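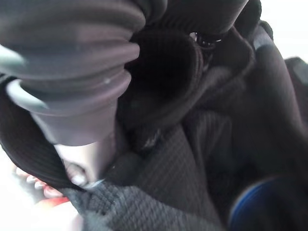 Figure 2. A dark, ribbed band of fabric, with a grey bellows-like finger pressing down into it.

4.2 What the coalition talks did to the town budget

So I went into this part of the project thinking I had a pretty simple story to tell. Bedby had been run by the same party for as long as most people there could remember, the knitwear mills paid most of the local taxes, and then the July vote left no one with a majority. Three parties had to sit down and work something out, and I figured the budget would just stall until they did (that's what the older papers on hung councils would lead you to expect, anyway).

It didn't stall! The council passed a stopgap budget in its second sitting, and what surprised me was how little of it was new. I read through all 349 of the line items, and most had been carried over from the last plan with the wording untouched. The fights were over a small handful of things, and nearly all of those had to do with the Kakden district, where the mills are and where the old ruling party still won easily.

The biggest fight was over the payroll tax break. Brellent, the largest mill owner in town, had been getting it under a deal the former council signed, and the two smaller parties had both campaigned on ending it. Once they were in the talks, though, they wanted different things in return. One wanted the money for bus service out to Sarantis, and the other wanted it held back to pay down the town's debt. I talked to about 30 people who were in or near those meetings, and I kept hearing that the tax break itself hardly came up after the first week. People were already arguing over how to spend what they'd get from ending it.

I should say something about how I coded the interviews, as a reader of an early draft asked. I marked a statement as a "budget claim" only if the speaker tied it to a named item or a dollar amount. That leaves out a lot of grumbling, some of it pretty colorful, and I do think it makes the talks look calmer than they felt to the people in the room. I tried a looser rule too, and the order of topics came out the same, so I've stuck with the strict one.

The deal was signed on 29 Sep 2020. The tax break stayed in place for one more year, the bus line got a trial run, and the debt payment was pushed to the next budget. My own reading is that the two smaller parties gave up more than they needed to, mostly by bargaining with each other first and with the big party second. I come back to this in Section 5, where I compare Bedby with towns that had only two parties at the table.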